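Galerie : le petit linge du dimanche

Mise à jour du dim. 19 juillet

On m'a demandé (deux fois la même semaine, merci à Kwadwo et à ma tante) de remettre en ligne ma page sur le petit linge, celle que j'avais commencée en mars et laissée en plan après un changement d'hébergeur. La revoilà, plus courte, avec moins de bavardage et des photos qui s'affichent pour de bon ! Enfin, moins de bavardage, c'était l'idée de départ, vous me direz.

Pour ceux qui arrivent : je tiens ce carnet depuis que j'ai quitté la grande maison de Trusden pour un logement où l'on étend son linge là où l'on peut. Plus de jardin, plus de corde entre deux pommiers, plus de draps qui claquent. À la place, une barre, des pinces et pas mal d'obstination. J'y parle surtout des chaussettes, des petits chiffons, des choses qu'on perd et qu'on retrouve trois semaines plus tard dans une housse de couette. Les draps auront leur page un jour, je le promets à chaque fois.

Un mot de vocabulaire quand même, parce que Fiifi Lamptey m'a écrit de Rokuvia pour me dire qu'il n'avait rien compris à ma dernière page. J'appelle « séchoir à pinces » le cercle ou l'ovale en plastique garni de petites pinces qu'on suspend par un crochet. Chez ma grand-mère on disait « la pieuvre ». Chez lui, paraît-il, on dit « l'araignée ». Je garde la pieuvre, elle me fait moins peur.

1. La pieuvre et ses couleurs

J'ai une vraie faiblesse pour les pinces orange et bleu canard mélangées. Orange vif, orange tirant sur le rouge, orange plus clair, il y a de tout là-dedans, et je trouve ça gai un jour de lessive. Ma sœur les rangerait par couleur sur tout le tour, moi jamais de la vie ! Le crochet passe simplement par-dessus la barre, et la chaussette à carreaux pend du côté gauche, toute tortillée vers le bas. Ces chaussettes fines, il faut les lisser entre deux doigts avant de les laisser, sinon elles gardent le pli et on le sent dans la chaussure toute la journée. 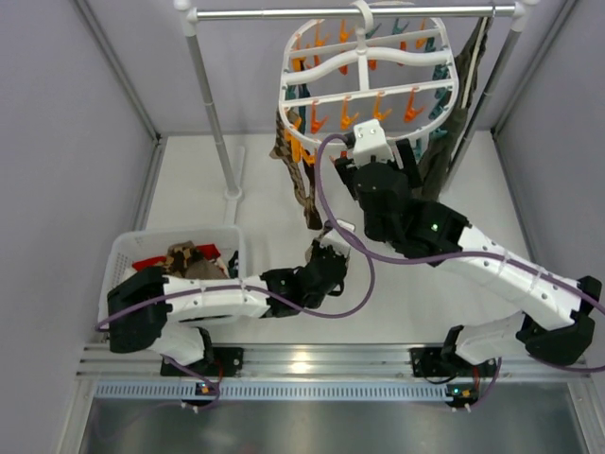
2. Le cintre à côté du séchoir

On me demande souvent s'il faut un deuxième étendoir pour les vêtements un peu plus grands. Moi je dis non, pas pour une seule pièce. Un cintre en bois clair accroché au bout de la même barre, et le vêtement vert olive a sa place à lui, avec son cordon qui dépasse vers la ceinture. Pensez juste à nouer le cordon avant le lavage, j'en ai repêché un à l'épingle à nourrice dans son ourlet, un mercredi soir, avec des mots que je ne recopierai pas ici.

Pour le bois, prenez-le bien lisse. Un cintre qui accroche fait des fils tirés, surtout sur la maille, et une fois le fil tiré c'est fini, on le regarde chaque fois qu'on enfile le vêtement. J'avais acheté un lot chez Britura, 8 cintres, j'ai passé un coup de papier de verre très fin sur chacun et je n'ai plus eu d'ennui. Les cintres en fil de fer du pressing, par contre, je les garde pour tuteurer les tomates du balcon, ils font ça très bien.

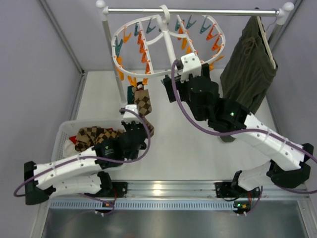
3. Les chaussettes à losanges

Mes préférées de toute la page ! Du brun, du beige, du crème, des losanges comme en portait mon grand-père le dimanche, et une belle longueur de jambe. C'est le genre de motif qu'on croit démodé tous les dix ans et qui revient toujours. J'en ai trois paires de ce style, dont une achetée au marché d'Agbeko à un monsieur qui les vendait en vrac dans une caisse, et il a fallu fouiller un bon moment pour réunir deux chaussettes de la même taille (je le soupçonne de l'avoir fait exprès, pour qu'on reste bavarder).

Je les suspends par paire, toujours, côte à côte. Kwadwo Osei soutient qu'il faut les pincer par la pointe, lui, parce que l'élastique souffre moins. Moi je les pince par le haut quand elles sont longues, j'aime bien voir la jambe tomber. Nous en avons débattu par courrier pendant presque 3 mois, figurez-vous, et chacun est resté sur ses positions. Si vous avez un avis, le livre d'or est ouvert, mais restez polis avec Kwadwo, il est susceptible sur le sujet.

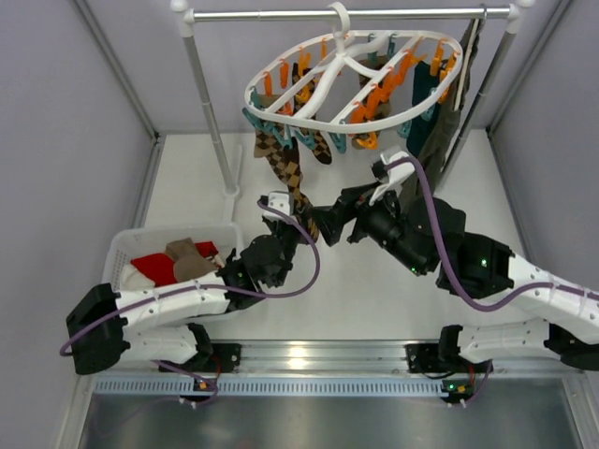
Pour le lavage de ces mailles-là, je retourne tout sur l'envers, eau fraîche, un essorage doux, et pas d'adoucissant. L'adoucissant, je m'en suis passée il y a longtemps et mes serviettes s'en portent mieux. Les couleurs foncées partent avec les foncées, même quand la machine n'est qu'à moitié pleine, et tant pis si ça attend quelques jours dans le panier.

Quant aux petits tissus, les carrés de cuisine et les essuie-lunettes, je leur laisse les pinces des bords. Ils prennent peu de place et on les décroche sans déranger le reste. Une seule pince suffit si le tissu est léger, deux s'il est épais, et on évite de pincer en plein milieu, ça laisse une petite bosse ridicule.

Voilà pour cette fois. J'ai encore 23 photos à trier, avec beaucoup de torchons dedans, et j'hésite à faire une page rien que pour eux. Fiifi vote pour. Il m'a aussi demandé où trouver des pinces de rechange à l'unité : je cherche toujours, on ne me propose que des sachets de 200, et je ne vois vraiment pas où je les mettrais. Si quelqu'un du côté de Trusden connaît une quincaillerie qui les vend en petite quantité, écrivez-moi, je ferai suivre.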